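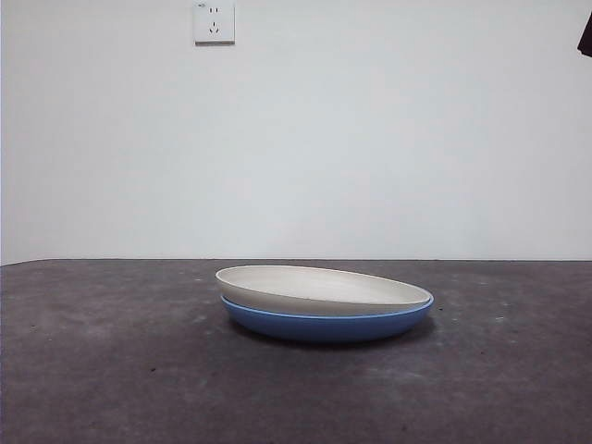 Hostell House – shared kitchen and pantry walkthrough
October round, started 7:40 am

Entry and floor
Door closes on its own – OK
Floor mat flat, no curled corners – NO. Back left corner lifts, tape gave up again. Replace, don't re-tape.
Floor drain cover seated – OK
Wet floor sign on hook – OK, cracked but readable

Fire
Extinguisher gauge in green – OK
Tag current – OK, due again in spring
Blanket in pouch by stove – OK
Smoke alarm test – OK, both. Hallway one slow to stop.
Exit path clear – NO. Two Grivia delivery crates in front of the side door. Moved them myself. Second time, needs a sign.

Cold storage
Fridge 1 temp – 38 F, OK
Fridge 2 temp – 43 F, FAIL. Door seal split near bottom hinge. Turned it down, rechecked 9:15, still 42. Milk and meat moved to fridge 1. Call Clirnby for seal, the old quote was for the wrong model.
Freezer – OK, needs defrost
Everything labeled and dated – mostly. Four tubs with no date, tossed.

Gas and electric
Gas meter reading – 3,028
Electric meter reading – 3,615
Shutoff valve reachable – OK
Outlets near sink trip on test – left yes, right NO. Taped over, do not use untill fixed.
Cords – toaster cord has a nick, pulled from service

Dishes and small stuff
Chipped or cracked items removed – OK, one mug out
Drying rack clean – needs a scrub underneath
Knives in block – OK
Cutting boards – green one too scored, replace

Water
Hot tap – 118 F, OK
Leak under sink – slow drip at the trap, bucket in place. Hand tightened, check agian tomorrow.
Dishwasher filter – cleaned

Pests
Traps – clear
Gap behind Říha oven – still open, steel wool is in the supply closet

To buy: seal, mat, outlet, cutting board. Almost 700 left in the repair budget before the seal, so get the price first.

Recheck fridge 2 before 4 pm. If over 41 – empty it and unplug.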